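# [견학기] Nallside 공개 시연 다녀옴: 접시에 음식 조각 올리기 (August 공개일)

게시판: 현장·견학 > 매니퓰레이션

---

**토크리플**

Nallside 연구동 공개일에 오후 2시 타임으로 들어갔습니다. 608호에서 하는 양팔/단팔 조작 시연만 봤고, 로비 쪽 이송 로봇 전시는 건너뛰었습니다. 회사 소개는 생략하고 시연 조건과 질의응답 위주로 적습니다.

진행은 Karabo Hlongwane 씨(정책 학습 담당)와 Benjamín Salinas 씨(하드웨어 담당)가 맡았습니다. 소프트웨어 스택은 사내에서 Mokent라고 부르는 것이고, 시연 데이터 수집부터 정책 배포까지 한 묶음으로 되어 있다고 합니다. 그리퍼 드라이버는 Jonden이라는 별도 모듈입니다. 외부 공개 계획을 물었더니 Jonden만 검토 중이고 Mokent는 답할 수 없다고 했습니다.

시연 과제는 단순합니다. 테이블 위에 놓인 음식 조각 하나를 집어 접시에 올립니다. 조각과 접시의 시작 위치는 매번 사람이 바꿔 놓습니다. 좌표를 입력하는 단계는 없습니다. 바닥에 위치 마킹이 있냐고 물어본 분이 있었는데, 평가용 위치 목록은 따로 관리하지만 공개일에는 쓰지 않는다는 답이었습니다.

정책은 시연 2,000회분으로 학습했다고 합니다. 이 중 몇 할이 이 조각을 쓴 것인지는 공개하지 않았습니다. 접시 종류가 섞여 있다는 것까지만 확인했습니다.

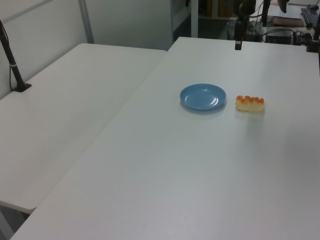
성공 판정 기준이 제가 예상한 것과 달랐습니다. 조각 전체가 접시 테두리 안쪽에 들어오고, 그리퍼가 떨어진 뒤 500 ms 동안 조각이 움직이지 않으면 성공입니다. 조각의 방향은 판정에 안 들어갑니다. 시작 배치에서는 하늘색 접시와 조각이 조금 떨어져 있고, 조각은 윗면에 주황색 알갱이가 한 줄 얹힌 길쭉한 형태라 잡는 방향이 사실상 제한됩니다. 윗면에서 누르면 알갱이 쪽에 하중이 걸리니 옆면을 잡아야 합니다. 그런데 옆면 파지를 판정에서 따로 보지는 않는다고 하더군요. 접시 안쪽에 조명 반사가 하얗게 맺히는 것도 질문이 나왔는데, 학습 데이터에도 같은 반사가 들어 있어서 별도 전처리는 안 한다는 답이었습니다.

제가 본 시간 동안의 동작은 다음과 같습니다.

- 접근 구간은 느림. 사람이 텔레오퍼레이션할 때의 속도를 그대로 따라간다고 함
- 하강 직전에 짧게 멈칫하는 구간이 반복해서 나옴
- 놓은 뒤 상승은 빠름
- 파지에 실패한 경우 사람 개입 없이 다시 접근함

멈칫하는 구간은 정책이 원래 그렇게 학습된 것이라고 합니다. 텔레오퍼레이션 작업자가 하강 전에 시점을 확인하느라 멈추는 습관이 데이터에 남았다는 설명입니다. 이걸 지우려고 정지 프레임을 제거해 봤는데 파지 실패가 늘어서 되돌렸다고 했습니다. 수치는 못 들었습니다.

개인적으로는 납득이 가는 시연이었습니다. 현장 투입 가능 여부는 별개 문제로 봅니다.

---

**PLC삼촌**

글 잘 봤습니다. 근데 이 과제를 왜 학습으로 하는지 모르겠습니다. 흰 상판에 파란 접시면 색 임계값으로 접시 중심이 바로 나옵니다. 조각도 주황색이라 분리됩니다. 2D 비전에 핸드아이 캘리브레이션 한 번 하고, 높이는 고정값 쓰면 됩니다. 저희 포장 라인에서 비슷한 일을 하는 셀은 PLC하고 스마트카메라만으로 돌아갑니다.

데이터 2,000회를 모으는 인건비면 그 셀을 하나 더 만듭니다.

---

**토크리플**

> 흰 상판에 파란 접시면 색 임계값으로 접시 중심이 바로 나옵니다.

맞습니다. 같은 질문을 다른 관람객이 했습니다. Hlongwane 씨 답변을 옮기면, 이 과제만 놓고 보면 고전 비전이 더 빠르고 싸다는 데 동의하고, 같은 정책 가중치로 다른 과제도 돌리는 게 목적이라고 했습니다. 공개일에는 안전 문제로 과제를 이것 하나로 줄였다고 합니다.

다만 다른 과제를 도는 것은 제가 못 봤으니 거기까지는 제가 보증할 수 없습니다.

---

**hysteresis**

PLC삼촌님 말씀에 절반만 동의합니다.

색 임계값으로 접시 중심은 나옵니다. 문제는 반사입니다. 첫 사진에서 접시 안쪽 오른편에 하이라이트가 뜬 것을 보면, 블롭에 구멍이 생기고 무게중심이 밀립니다. 외곽 컨투어에 타원 피팅을 하면 해결되지만 그때부터는 임계값 한 줄로 끝나는 일이 아닙니다. 조명을 돔으로 바꾸거나 편광 필터를 쓰면 또 해결됩니다. 결국 환경을 고정할 권한이 있느냐의 문제입니다.

조각은 더 애매합니다. 주황색 부분은 잡히는데, 밑부분은 옅은 크림색이라 흰 상판하고 대비가 낮습니다. 그림자까지 붙어 있어서 아래쪽 경계가 어디인지 2D로는 흔들립니다. 옆면을 잡아야 하는 물체에서 옆면 경계가 흔들리면 곤란합니다.

---

**PLC삼촌**

> 환경을 고정할 권한이 있느냐의 문제입니다.

공장에서는 있습니다. 그래서 공장 얘기를 한 겁니다. 상판을 무광 검정으로 바꾸면 크림색 문제도 없어집니다. 배경을 안 바꾸고 알고리즘을 바꾸는 건 순서가 거꾸로입니다.

---

**hysteresis**

공장 기준이면 이견 없습니다. 본문은 공장 기준 시연이 아니라고 읽었습니다.

---

**mabuza_user**

Mabuza 쪽 조작 셀을 유지보수하는 사람입니다. 같은 날 오전 10시 타임에 들어갔습니다. 오후와 조건이 달랐을 수 있어 따로 적습니다.

오전에는 접시 위치를 관람객이 옮기게 해 줬습니다. 저는 접시를 상판 가장자리 쪽으로 밀어 봤는데, 진행자가 안쪽으로 다시 당겼습니다. 작업 반경 때문이 아니라 학습 분포 때문이라고 했습니다. 분포 바깥에 두면 팔이 중간에서 왕복하면서 결정을 못 한다고 합니다. 직접 보고 싶다고 했더니 거절당했습니다. 이 부분이 저는 제일 아쉬웠습니다. 분포 안쪽에서 잘 되는 시연은 이미 많이 봤습니다.

하드웨어는 Salinas 씨한테 물어봤습니다. 제가 궁금했던 것은 놓는 동작에서 핑거가 벌어지는 폭이었습니다. 접시 위에서 핑거를 끝까지 벌리면 테두리나 이미 놓인 조각을 칠 수 있기 때문입니다.
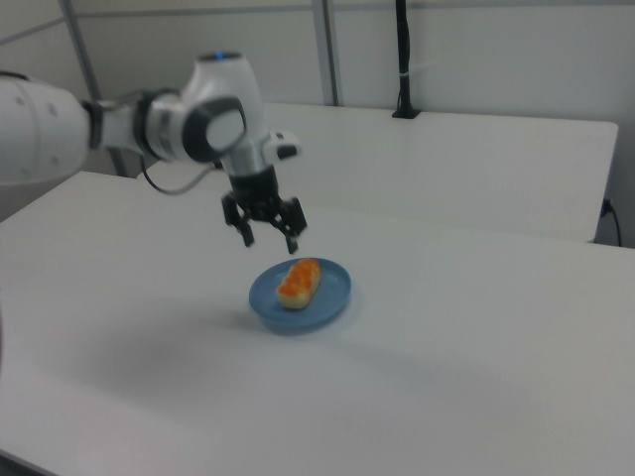
답은 Jonden에서 개방 폭을 정책 출력과 별도로 제한한다는 것이었습니다. 정책은 열기/닫기의 연속값을 내고, 드라이버가 상한을 걸어서 넘치는 값은 자릅니다. 상한은 과제별로 설정 파일에 들어갑니다. 저는 이 구조가 마음에 들지 않습니다. 과제별 상한이 설정 파일에 들어간다면 과제를 바꿀 때마다 사람이 손을 대는 것이고, 본문에 나온 '같은 가중치로 여러 과제'라는 설명하고 결이 다릅니다.

그 외에 들은 것:

- 파지력 피드백은 정책 입력에 안 들어감. 모터 전류를 로그로만 남김
- 핑거 패드는 교체형, 교체 주기는 정해 두지 않음
- 비상정지는 진행자가 들고 있는 버튼과 소프트웨어 속도 제한의 이중 구성

위치 오차도 물었습니다. 조각 중심과 목표 위치의 차이를 사내 평가에서는 7 mm 이내로 관리한다고 합니다. 본문의 판정 기준(테두리 안쪽)과는 별도 지표라고 이해했습니다.

---

**토크리플**

7 mm 얘기는 오후 타임에 안 나왔습니다. 감사합니다. 제가 들은 설명만으로는 목표 위치라는 개념 자체가 없는 줄 알았습니다. 접시 중심이 목표인가요?

---

**mabuza_user**

접시 중심은 아니라고 했습니다. 시연 작업자들이 놓은 위치의 분포에서 기준점을 잡는다고 들었습니다. 두 번째 사진에서도 조각은 접시 가운데가 아니라 왼쪽 위로 치우쳐 있습니다. 그게 기준점인지 단순히 그 회차의 위치인지는 모릅니다. 사진 한 장으로 판단할 내용은 아닙니다.

---

**hysteresis**

작업자 분포에서 기준점을 잡고 7 mm로 관리하면, 그건 정확도가 아니라 작업자 모사도입니다. 작업자가 일관되게 한쪽으로 치우쳐 놓으면 로봇도 치우치고, 지표상으로는 양호하게 나옵니다. 용어를 구분해서 발표해야 한다고 봅니다.

---

**PLC삼촌**

동의합니다. 저희는 도면 치수 대비로 봅니다.

---

**케이블캐리어**

다른 관점에서 하나만 적습니다. 두 번째 사진의 배선이 신경 쓰입니다. 전완부에서 나온 가는 케이블이 왼쪽 아래로 처졌다가 전완부 밑을 돌아 손목 쪽으로 다시 올라갑니다. 외부 배선이 이렇게 루프로 늘어지면 세 가지를 봐야 합니다. 손목 회전 한계에서 루프가 당겨지는지, 하강 자세에서 루프가 물체나 테이블에 닿는지, 그리고 커넥터 쪽 굽힘 반경입니다.

시연용이면 문제없습니다. 반복 횟수가 많은 셀이면 커넥터 뿌리에서 먼저 단선됩니다. 저는 전완부에 클립을 달아서 루프를 두 구간으로 나누는 쪽을 권합니다. 한 구간이 움직여도 다른 구간에 장력이 안 넘어갑니다.

---

**mabuza_user**

Salinas 씨한테 배선도 물었습니다. 손목 쪽 구성을 자주 바꾸기 때문에 일부러 고정하지 않는다고 했습니다. 대신 정책 출력에서 손목 회전 범위를 소프트웨어로 좁혀 놨다고 합니다. 단선 이력은 있다고 인정했고 횟수는 말하지 않았습니다.

---

**케이블캐리어**

회전 범위를 좁혀서 배선을 보호하는 구조면 파지 방향 선택지가 줄어듭니다. 본문에서 길쭉한 조각이라 잡는 방향이 제한된다고 했는데, 손목 제한까지 겹치면 못 잡는 배치가 분명히 있을 겁니다. 오후 타임에 조각 방향도 바꿔 가면서 했습니까?

---

**토크리플**

방향도 바꿨습니다. 다만 진행자가 놓았으니 어려운 방향은 피했을 수 있습니다. 제가 기억하는 범위에서는 테이블 긴 변 기준으로 비스듬하게 놓은 경우까지 봤고, 팔 정면으로 완전히 세운 배치는 못 봤습니다. 케이블캐리어님 지적을 듣고 보니 그 배치를 요청했어야 했습니다.

---

**gradnorm**

학습 쪽에서 일합니다. 멈칫하는 구간에 대해 보충합니다.

정지 프레임을 제거하면 실패가 느는 현상은 저희도 겪었습니다. 정지 구간에는 두 종류가 섞여 있습니다. 작업자가 그냥 쉬는 정지와, 그리퍼가 닫히는 동안 팔이 기다리는 정지입니다. 관절 속도만 보고 자르면 후자까지 잘립니다. 그러면 정책이 핑거가 다 닫히기 전에 팔을 들어 올립니다. 그리퍼 개폐 변화량을 조건에 같이 넣고 잘라야 합니다.

하강 전 정지만 골라서 줄이는 방법도 있습니다. 제거하지 말고 그 구간의 샘플링 비율을 낮추면 됩니다. 저희 쪽에서는 이 방법으로 파지율을 유지하면서 멈칫거림이 줄었습니다. 그쪽도 시도했는지 궁금합니다.

그리고 500 ms 판정은 짧습니다. 접시 테두리에 걸쳐진 조각은 더 늦게 미끄러질 수 있습니다.

---

**토크리플**

샘플링 비율 얘기는 안 나왔습니다. 정지 프레임을 어떤 조건으로 잘랐는지도 못 물었습니다.

500 ms는 저도 짧다고 생각하지만, 테두리에 걸친 조각은 '테두리 안쪽' 조건에서 이미 탈락입니다. 두 조건이 AND라서 걸치는 경우는 시간과 무관합니다.

---

**gradnorm**

걸친 것은 탈락이 맞습니다. 제가 말하려던 건 테두리의 안쪽 경사면에 기댄 경우입니다. 위에서 보면 안쪽으로 판정됩니다.

---

**hysteresis**

경사면에 기댔다가 안쪽으로 미끄러지면 결과는 여전히 접시 위입니다. 실용상 성공으로 쳐도 된다고 봅니다.

---

**gradnorm**

과제가 '접시 위'면 그렇습니다. 조각이 두 개 이상이고 배열이 있으면 실패입니다. 기준을 지금 느슨하게 잡으면 나중에 과제 간 수치를 비교할 수 없습니다.

---

**PLC삼촌**

그 얘기는 결국 배열이 필요한 과제를 하겠다는 건데, 그러면 기준점이 도면에 있어야 합니다. 작업자 분포로는 안 됩니다.

---

**mabuza_user**

질문 모아서 Nallside 쪽에 메일을 보내려고 합니다. 지금까지 나온 것을 정리했습니다. 빠진 게 있으면 적어 주세요.

1. 정지 프레임 제거 조건에 그리퍼 개폐 변화량이 포함되었는지
2. 손목 회전 제한 범위와, 그 제한 때문에 제외한 조각 방향
3. 7 mm 지표의 기준점 산출 방식
4. 과제 전환 시 Jonden 설정에서 사람이 수정하는 항목 전체
5. 분포 바깥 배치에서 팔이 왕복할 때의 타임아웃 처리

---

**케이블캐리어**

2번에 손목 케이블의 교체 주기나 단선 기록도 붙여 주세요. 숫자를 안 주면 점검 방법이라도 알고 싶습니다.

---

**PLC삼촌**

사이클 타임이요. 본문에도 댓글에도 없습니다. 접근부터 복귀까지 한 사이클이 몇 초인지, 재시도가 들어가면 최악이 몇 초인지 둘 다 필요합니다. 평균만 주면 의미 없습니다.

---

**토크리플**

사이클 타임은 제가 재지 않았습니다. 본문의 '느림'은 체감이고 측정값이 아닙니다. 본문에도 그렇게 표시해 두겠습니다.

추가로 조명 조건도 넣어 주시면 좋겠습니다. 학습 데이터에 같은 반사가 들어 있다고 했으니, 조명을 끄거나 옮겼을 때 어떻게 되는지가 빠져 있습니다.

---

**mabuza_user**

6번 사이클 타임(정상/재시도 최악값), 7번 조명 변경 시험 여부로 추가했고, 케이블 항목은 2번에 붙였습니다. 오늘 저녁에 보냅니다. 답이 오면 이 글에 그대로 붙이겠습니다. 공개 동의를 못 받은 항목은 항목 번호만 남기겠습니다.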